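nutmont_kay
Joined February

AC remote keeps vanishing in our house. 3 kids, one unit in the living room. Anybody just screw the holder to the wall?? Or is there a better way

dustpan21
Wall holder, done. Ours is by the light switch. Batteries die, you swap them, thats it

M. Xaba
Holders fall off. The sticky kind anyway, ours lasted one summer. Put it in a box with the paperwork and everybody knows where it lives. Pink so they cant miss it – remote sits right on top of the booklet 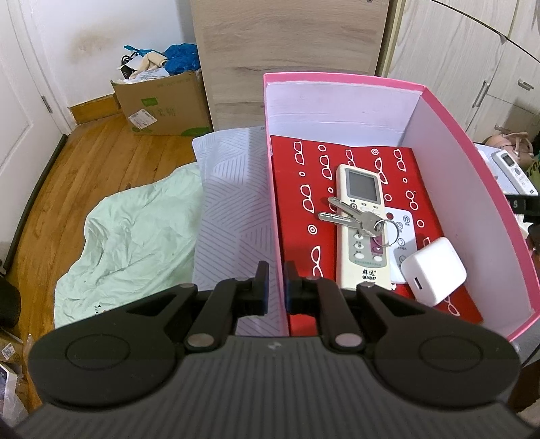 Nutmont Home & Tidy Club – Small Spaces board

nutmont_kay
Hm ok. But then the box wanders off too?

M. Xaba
Box stays on the shelf. House rule. Mine's been there since the move

dustpan21
Disagree, sorry. A box is one more thing to dust. And it fills up with pens and reciepts in a week, you know it does

chalerm_r
Both wrong lol. Get a spare universal one, keep it in the bedroom drawer. Neltora had them at the hardware store, took me ten minutes to find the code

dustpan21
Two remotes = two lost remotes

nutmont_kay
Going with the box for now, got an old one from shoes. Will screw a holder up if teh kids eat it

M. Xaba
Take the batteries out in winter btw. Mine leaked once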